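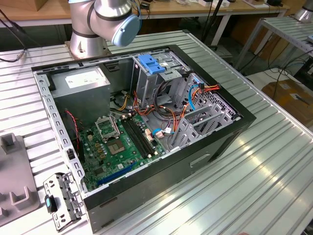

Desktop tower with the side panel off and the CPU socket open.

Computer and e-waste drop-off – frequently asked questions
Plevville Resource Recovery Centre
Page updated 8 Aug 2019

What can I bring?
Desktop computers, laptops, monitors, printers, keyboards, modems, cables and mobile phones. Tellies are accepted too. Whitegoods go to the scrap metal bay next to the weighbridge.

Does it cost anything?
Residents can drop off up to 18 items per visit at no charge. Bring your rates notice or a licence showing a Plevville address. Businesses need an account and should ask for form 2269 at the gatehouse.

Do you wipe my hard drive?
No. Back up and erase your files before you come in. If the computer won't start, you can take the drive out and keep it, and we will still accept the rest. Drives left in a machine are shredded by our contractor, Drumilus, but we do not issue certificates to households.

What about batteries?
Take loose batteries out of the bag or box and hand them to staff. Tape the ends of lithium ones. Swollen laptop batteries should stay in the laptop – tell the attendant when you arrive.

Can I take something home from the pile?
No. Anything that can be reused goes to the tip shop on Głowacki Road, where working gear is tested and tagged before sale.

Can you pick up from my house?
Only for residents on the assisted collection list. Allow 2 weeks for a booking.

Who do I contact?
Dariusz Pawlak, waste education officer, on extension 2153. School and club collections are also booked through him.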